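Recycling notes: composite cans and the yellow bin

Changes to sorting at the Umden transfer station take effect in December. The main one concerns composite cans, the rigid tubes used for stacked chips, gravy powder, cocoa and some baby formula. 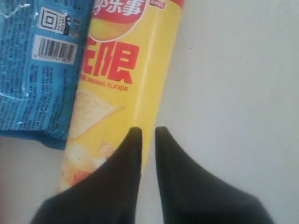
A composite can is usually a spiral-wound paperboard body with a thin foil or polymer liner, a steel base crimped to the wall and a plastic lid. Each material is recyclable when separated. Joined together, they confuse most sorting lines. The magnet pulls the can out with the steel, and the paperboard burns off in the furnace or has to be removed by hand.

Until now all composite cans received at Umden have gone to landfill. The new Herum line has a shredder ahead of the magnet, which frees most of the base from the wall. In the trial, bales made from shredded cans met the steel buyer's limit of 2 per cent fibre. The fibre itself is still too contaminated with liner to sell and will be landfilled for the time being.

What residents need to do:

Empty the can and tap out crumbs or powder. Rinsing is not required – wet paperboard jams the shredder feed.

Take the plastic lid off and put it in the bin separately if it is wider than 50 mm. Smaller lids go in general waste.

Leave the base on. Do not flatten the can.

Cans longer than 200 mm are accepted. Cardboard mailing tubes with plastic ends are not composite cans and should go in with paper once the ends are removed.

Questions about the new line can be put to Jamie Tapley at the transfer station office, which closes at 4 pm.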